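8 May 2024 — Skamport cell, hand fault

Hand dropped to fault again at cycle 142 of the box-opening run. Same code as in March: position error on one finger, drive disabled, arm held. Arm brakes fine, no contact with the table. Target count for the run was 1000, so we are nowhere near it.

Log from the Kirnisero controller, last seconds before the stop:

- finger current climbs over 3 cycles, other channels flat
- commanded position reached late, then not at all
- fault raised, torque off on the whole hand
- arm goes to protective hold 8 ms later

The 8 ms is within what we wrote down at commissioning. What I don't like is torque off on the whole hand. With the fingers over an open flap it does no harm, but the Gonow parts are heavier than cardboard and would simply be let go. Changed the fault reaction in the config to *hold last position, reduced current* for the healthy channels. Not tested yet. Old config kept under the March name. 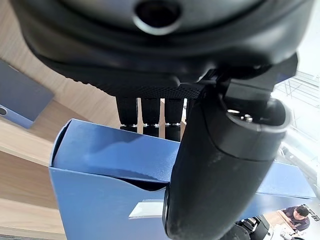 Mechanical side next. Powered down, locked out, moved each finger by hand through its travel. Two are smooth. The third has a tight spot near full close and a faint click coming back. Disconnected the linkage: tight spot stays with the finger, so the motor is probably OK. Connector reseated anyway, no change in resistance when I flex the cable.

Suspect paper dust in the joint. Le Roux manual says no regreasing in the field, whole finger gets swapped. We have one spare, unknown hours on it. I'd fit it and open the old one to see what is in there.

Also found: the current warning threshold was still at the factory default, so the climb gave no warning before the trip. Lowered it — the value is in the config comment. It should now stop between cycles.

Open:

- [ ] fit spare finger, redo zero offsets
- [ ] test new fault reaction with a dummy load, fence closed
- [ ] pull the March log and compare the current traces
- [ ] ask Le Roux about a sealed version of the joint

Cell stays tagged out until the second item is done. Reduced-speed jogging only, with the enabling switch. Run counter not reset.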